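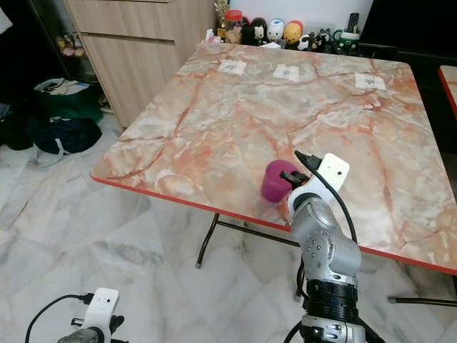

Nadja Zwahlen: Marble pattern is a commitment. My aunt had a folding table like it and you could lose an entire slice of ham on it.

2 min read

holard50
Counterpoint: mine hides crumbs so well I have stopped owning crumbs. Pink and cream with rusty veins, red strip on the edge, folds up behind the door. I'd buy it again.

Gollo
You'd buy it again because you'd never find the first one.

cartwright_2162
The top is fine. My complaint is the gloss. Every ring from every glass, and by February it looks like the Olympics. Wipe with a barely damp cloth, then a dry one. I've also started putting paper squares down to mark where things go – my wife calls it the seating plan.

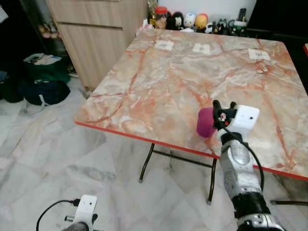 Three in a row along the far side is plenty. Any more and guests start looking for their names.

holard50
Or coasters? They've been around a while.

cartwright_2162
Coasters slide on gloss. Paper stays put until somebody sneezes.

Nadja Zwahlen
Still no. Plain white top, black legs, done. Lukley had one when I last looked.

Gollo
White shows everything.

Nadja Zwahlen
Yes, Gollo. So you can clean it.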